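Visit to the Open Day at Tarngate Pottery

In July my sister-in-law told me that the old dairy in Tarngate has become a pottery with a shared kitchen, and that one time in the year they open all the doors. I kept the paper with the date on the fridge the whole summer and winter, so this time I did not miss it. The bus from Edwards takes 40 minutes and stops in front of the gate. If you come by car, please park in the lower field, the upper one is for the makers.

The entry is free, but for the throwing class you must put your name on a list at the door. I put mine at once and received a sticker with the number 32.

First we were shown the clay room. Hagos Belay, who looks after the clay, explained how the dry pieces and the failed pots go back in the water, and after some weeks they are pressed and used again. The colour of the wet clay is nearly grey, and only in the kiln it becomes the warm brown which I know from the market stalls. I asked if the clay is from the area. A part is, from the river bank behind the Atano farm, and the other part comes in bags because the local clay alone cracks too easily.

The kiln room was my favourite. There are 3 kilns, and the biggest was still closed from the night firing. The display showed 210 degrees and we were told that opening it now would break everything inside. A boy asked if you can bake pizza in it. The answer was a very firm no, on account of the glazes.

After the kilns we walked across the yard to the talks and the lunch.
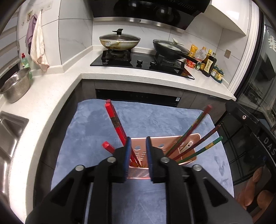

Words and photo by Evangelia Zervas
Visitor pages, 9 Mar 2019

Lunch was soup with noodles, made by Iraís Magaña and her helpers, and you could buy the bowl after if you liked it. I liked mine very much. It had a thick foot and a green glaze that stopped a little before the bottom, so you can hold it without burning the fingers. I paid for it and they washed it and wrapped it in newspaper.

Meron Dinsa gave the talk about glazes. I did not follow all of the chemistry, but I understood that the same glaze can be blue or almost brown, depending on how much air is in the kiln. She passed the test tiles around and we were allowed to scratch them with a nail. The talk was longer than in the program, and for this reason my throwing class began late.

About my own pot I will not write much. Zewditu Moges was a patient teacher and put her hands over mine when the clay started to wobble. It became a low dish with one side higher than the other. They will fire it and I can collect it in some weeks.

A few things for those who want to go next year: wear old shoes, bring cash for the shop, and go early to the clay room, it is small and the line grows quickly. The toilets are behind the office. The last bus back to Edwards was full and some people had to stand.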